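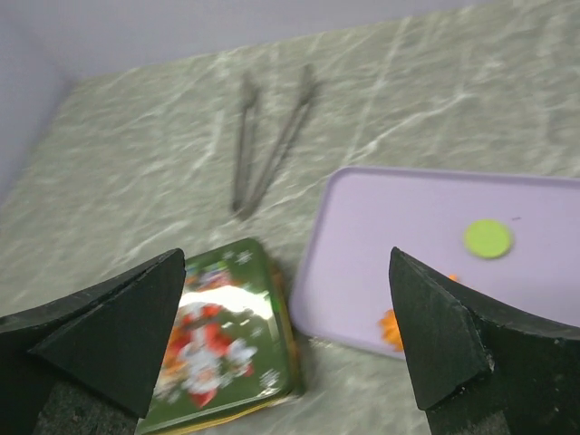 Moving the kitchen, part two

I said in the last post that I would write up how the move went once the boxes were gone. The last box went out with the recycling on Tuesday, so I have no excuse left. The first part covered packing. This one covers the unpacking, and mostly the question of where things should live in a kitchen you have never cooked in.

The old place in Stitinville had a galley kitchen with cupboards on both sides. I lived there long enough that I could find the cinnamon in the dark. The new place in Dreletthorpe is shaped like an L, with a window over the sink and one very deep cupboard in the corner that I still have mixed feelings about. It has more storage than the old one and less of it is useful. The top shelves are too high for me without a stool, and the drawers are shallow.

My plan was to unpack the kitchen in one day. That was wrong. It took me a week and a half to get everything out of the boxes and another month to get it into places I could stand. I think the second month was time well spent and I would do it again, but I would skip the first day, when I put everything away neatly by type and then had to take it all out again.

The problem with sorting by type is that you don't cook by type. I had all the baking things together, all the pans together, all the bowls together. It looked good. Then on the first morning I made oatmeal and walked to four different corners for a pot, a spoon, the oats and the salt. Oatmeal should not be a walk.

So on the third day I pulled everything back out and started over, and this time I put things where I reached for them. For a few days I left most of the kitchen on the dining table and only gave something a home after I had used it. When I needed the colander I noticed which cupboard I opened first while looking for it, and that cupboard got the colander. It felt a little silly. It also worked better than any plan I drew on paper, and I drew several.

Some of the results were not what I would have guessed. The mugs ended up on the left of the sink and the glasses on the right, which I would have called a mistake if I saw it in someone else's house. The tea lives with the mugs. The coffee does not, because the outlet for the coffee maker is on the other wall, and I wasn't going to run a cord across the counter. The dish towels are in the drawer under the coffee. I don't have a good reason for that one, except that my hand goes there.

The spices took the longest. At the old place they were in a rack on the inside of a door, and the new doors are too thin to take screws. I tried a tray on the counter and got tired of moving it every time I wanted to roll something out. I tried a drawer, but the drawers are shallow, as I said, and the jars had to lie down. After a week of jars rolling to the back whenever I opened it, I lined the bottom with a piece of rubber shelf liner. Now they stay put, and since they lie on their backs I can read the labels. If your drawers are deep, this won't help you. Label the lids.

I threw out a lot of spices along the way. Three jars of ground cumin, all open. A bag of something red with no name on it. Poppy seeds from a cake I made once. I kept the star anise, because I bought it at Diệp, the little grocery two streets from the old apartment, and I'm going to miss that store more than I miss the apartment. There is nothing like it here yet. The supermarket in Dreletthorpe has one shelf marked International and half of it is taco shells. I may drive back once a month. It's 20 miles each way, and if I take the cooler I can bring home greens and tofu too.

The deep corner cupboard deserves its own paragraph. It goes back so far that I have to kneel and put my head inside to see the end. The people before me left a baking sheet in there, and I can understand how. I looked into having a pull-out fitted. Rirnevum, the kitchen place on the highway, quoted me 749 dollars for one with two curved shelves, installed. They also quoted me 2395 for new doors and drawer fronts while I was standing there, which I had not asked for. I said no to both. A plastic bin with a handle cost me very little, and it slides in and out well enough. The things I use at holidays are behind it. The slow cooker is in front, and I lift it out on Sundays.

Maybe I'll get the pull-out some day. I want to live with the room for a year first. I have learned this from every place I've lived: the things that bother you in the first month are not the things that bother you in the twelfth. At Stitinville I was sure I had to replace the faucet, and I never did. What I should have replaced was the light over the stove, and I cooked in my own shadow until the day I left.

Here the light is good, at least in the morning. In the afternoon the sun comes straight in over the sink and I have to squint to wash up. I've ordered a shade.

A few notes for anyone who is about to do this.

Unpack the kettle, one pot, one pan, a knife, a cutting board and enough dishes for one meal per person. Stop there for the night. I went on until midnight and broke a pie plate.

Leave one drawer empty. I mean fully empty, for the first two months. Something will turn up that needs it. In my case it was the bag of small parts that came with the oven, plus the manual, plus all the takeout menus that started arriving through the door.

Wash the shelves before anything goes on them, even if they look clean. Mine looked clean. The water said otherwise. I used dish soap and a little vinegar, and then left the doors open overnight so everything could dry.

Don't buy organizers until the second month. I bought a set of wire risers in the first week because the plates looked too tall in a stack. The risers are half an inch too high for the shelf. I've moved them to the bathroom, where they hold towels, and I tell myself that was the plan.

Keep the boxes for the good glasses. I know I just said the last box is gone, but those two are folded flat behind the wardrobe, so I'm not counting them.

Be strict about doubles. When two people's kitchens have turned into one over the years you get two of everything, and when you move you find out how many. We had three can openers, of which one opened cans. We had five wooden spoons with the same scorch mark. I filled two crates for the thrift store and I haven't gone looking for any of it since, though I did have a bad moment over the potato ricer. A fork does the job if you aren't in a hurry.

As for costs, people asked after the last post, so I added it up. For the kitchen alone, leaving out the truck, I spent 100 dollars almost to the cent. That was the shelf liner, the plastic bin, the wire risers I shouldn't have bought, a step stool, hooks for the inside of the broom closet and the shade. The stool was the most expensive and I use it every day. I would have paid double for it.

What I still haven't solved is the trash. At the old place the can stood at the end of the counter. There's no end of the counter here, just the corner and then the stove. Under the sink there is room for a small can, but then the cleaning things have to go somewhere else, and the somewhere else is the broom closet, and the broom closet already has the ironing board in it. For now the can stands by the back door and I walk peelings across the floor in a bowl. If you have an L-shaped kitchen and have worked this out, leave a comment.

The next post will be the garage. I haven't opened most of those boxes yet, and one of them rattles. I'm going to wait until April, when I can do it with the door up.

Posted 2 November 2018 in House.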